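April 2019, Sunday, late

I came home from the workshop at nine and my hands still smell of machine oil, so I write this before I wash them. If I wait until tomorrow I will forget half of it.

The flower table is going on well. We call the project Flirkcombe now, because the word was written on an old crate in the corner and we needed a folder name. Two arms, one green mat, two vases, and the job is to put the flowers into the vases. When I explained this to my sister on the phone she asked why I do not use my hands. I told her that I use my hands all week for money.

In the morning I worked only on the fingers. The old pair did not close in a straight line. The tips met first and the lower part stayed open, and a thin stem could slide down into this gap and stay there. The new pair has a step on the inside, a small tab on one finger and a pocket for it on the other. I drew them in the train from Mullville and changed the drawing three times before I was satisfied.

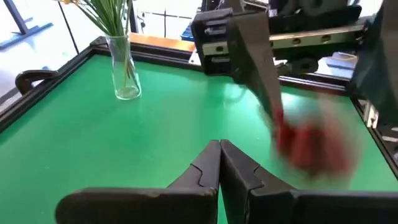
I had left too little space between tab and pocket in the first print, and the plastic was rubbing. With a small file it took me almost an hour per pair, and I was not patient at the end. For the next pair I will make the pocket wider in the drawing and save the file for other things. I should also write the print settings on the bag with the parts. I said this in winter too and I did not do it.

Then came the cables. The right arm has a loop that is too short when the wrist turns fully inside. I felt it pull with my finger, so I stopped and made the loop longer. It looks ugly but it moves freely. The cable ties from Hukarden are good, they do not cut the skin like the cheap ones, and the packet has 200 of them, so I will not need to buy more before I am old.

I had bread and cheese for lunch, standing. The coffee machine was broken again and I walked to the shop at the corner, and there I met the neighbor from the bicycle room, and so lunch was long.

In the afternoon we spoke a lot about the leaves. A flower has a stem, and a stem is more or less a line, and you can tell an arm how to close on a line. A leaf is wide and soft, it bends away when you come near, and then it comes back and covers what you wanted to take. My opinion is that we should go in low, near the root of the plant, and slowly. The others want to come from above. I did not win this discussion and I did not lose it.

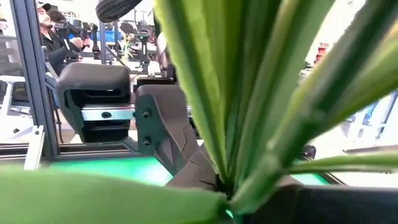
Why not use real flowers? They change every day, and after a weekend in a warm room they are a different object, so you cannot compare Sunday with Thursday. The artificial ones have the same stem in June as they have now.

I must admit that I also like them more than I expected. The tulips are the best made. The small yellow ones lose a petal sometimes when the finger closes too strongly, and I keep the petals in a tin with the idea to glue them back.

Later I changed the closing speed. It was at 1000 in the settings file, a number which somebody typed in because it was round, and I made it slower until it looked to me like a person who is careful. I have no better measure for this. Then I put the wrist to 90 degrees at the start position, so both arms begin from a place I can remember without opening my notebook.

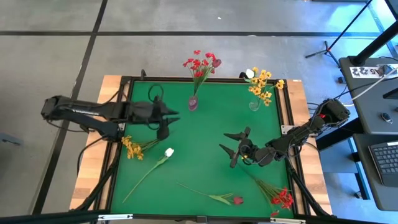

The laying out of the flowers I want to write down also, before it becomes a quarrel. The bunches should lie at the sides and the single ones between them, with space enough that one gripper can come down without touching the neighbor. If the stems cross, the arm takes two, and then everyone is laughing and no one is working. I made a small drawing in the notebook, with arrows. Perhaps I will tape a copy to the desk.

I have ordered the new screws from Trình and they should arrive in the week. The old ones are a little too long and I do not like how they come near the cable. Until then I will not run the arms fast, and I wrote this on a paper so that the evening group reads it too.

My back hurts from bending over the table. To do next time: the wider pocket, the labels for the bags, the glue for the petals, and bring my own coffee.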